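Zwischenbericht zum Teilvorhaben Software, Projekt Grendcombe
Stand: 15.03.2023
Verfasst von: Dede Nartey
An: Förderstelle Vetiter, Programmbetreuung

Vorbemerkung

Im Antrag war für dieses Quartal ein »robustes Falten von Oberbekleidung in unstrukturierter Umgebung« zugesagt. Ich halte diese Formulierung inzwischen für zu groß. Was wir haben, ist eine Software, die ein T-Shirt auf einem Tisch unter günstigen Bedingungen faltet. Der Rest dieses Berichts versucht, den Abstand zwischen beidem zu beziffern.

Wahrnehmung

Die Segmentierung des Stoffs wurde auf 3.000 von Hand nachgezogene Masken umgestellt. Auf dem Prüfsatz sieht das Ergebnis gut aus, allerdings stammt der Prüfsatz vom selben Tisch und aus demselben Blickwinkel. Ich würde daraus vorerst nichts ableiten. Schwierig bleibt der untere Saum, sobald er über die Tischkante reicht: Schwarzer Stoff auf schwarzem Träger liefert kaum Kontrast, und die Eckpunkte werden dann teils auf den Träger gesetzt. Große helle Aufdrucke zieht das Modell außerdem gern als eigene Kante heran. Mit einfarbigen Shirts allein wäre uns das nicht aufgefallen.

Neu ist, dass Gegenstände am Tischrand liegen bleiben und als Hindernisse in die Karte eingehen. Der Obstkorb hinten rechts verengt den Raum für den rechten Arm erheblich, und die Kabelbögen über den Greifern kommen im Kollisionsmodell bislang überhaupt nicht vor.
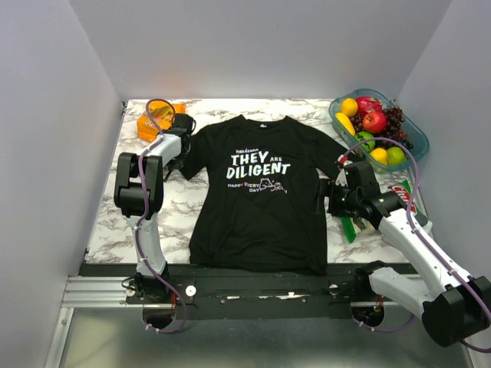
Planung und Regelung

Der Planer von Palacios ist eingebunden und läuft. Von 69 ausgewerteten Durchläufen endeten 52 mit einem Ergebnis, das wir als gefaltet gelten lassen. »Gelten lassen« ist dabei wörtlich zu nehmen, denn das Kriterium ist weich, und zwei Personen würden nicht immer gleich entscheiden. Ein messbares Maß, etwa die Restfläche gegenüber der Sollkontur, fehlt noch.

Die übrigen Durchläufe lassen sich meist auf verfehlte Griffe am Ärmel zurückführen. Der Greifer schließt, die Regelung meldet Kontakt, und der Stoff ist trotzdem nicht gefasst. Die Kontakterkennung über den Motorstrom taugt für dünnes Gewebe offenbar wenig. Ob ein Kamerabild nach dem Schließen genügt, prüfen wir – ich rechne mit einer Verbesserung, nicht mit einer Lösung.

Werkzeuge

Für die Aufzeichnung nutzen wir jetzt Ziltura. Die Zeitstempel beider Arme und der Kamera liegen damit in einer gemeinsamen Datei, was die Fehlersuche spürbar verkürzt hat. Das Abspielen alter Läufe gegen eine neue Planerversion funktioniert, bricht aber bei langen Aufzeichnungen gelegentlich ab. Die Ursache ist offen.

Abweichungen und weiteres Vorgehen

Die zugesagten Versuche mit 3 weiteren Kleidungsarten schlage ich vor auf Juni zu verschieben. Vorher sollen das Faltmaß, die Griffkontrolle und die Kabel im Kollisionsmodell fertig sein. Zusätzliche Mittel beantragen wir dafür nicht. Um eine schriftliche Zustimmung zur geänderten Reihenfolge wird gebeten.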